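Home-built grippers get a bedroom workout

A Drastent resident has spent the fall building a pair of hand-held gripper tools at home and in the shared workshop on Collier Street, and is now using them to practice sorting household items.

Evie Naylor started the project after a two-evening course at the workshop. She does most of the fitting and adjusting at the bench there, then takes the tools home to try them out. Each one has two fingers with a textured pad at the tip, held on with small screws.

The aim is to collect enough short recordings of everyday handling to train a small arm that Naylor is building for the workshop. She has made nearly 500 so far and wants 2000 before she starts on the arm's control software. A session usually lasts 30 minutes.

"The pads took the longest," Naylor said. "The first ones were too smooth and bottles would roll right out. I went through several versions before I had something I could leave alone."

Soft surfaces have been harder than the workbench, she said. A box set on a mattress shifts when it is pushed, and flat packets are difficult to pick up from a corner. She plans to repeat the same tasks on a table and compare the two sets.

The workshop has set aside a shelf and a power outlet for the arm, which will be mounted on a steel plate cut by another member. Naylor will show the grippers at the open evening on Friday in the Hollenstein building. Doors open at 6 p.m. and entry is free.
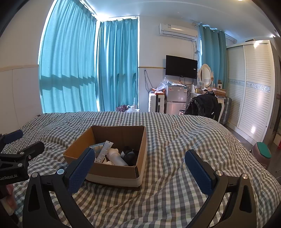 Gripper fingers over a box of small household items on a bed.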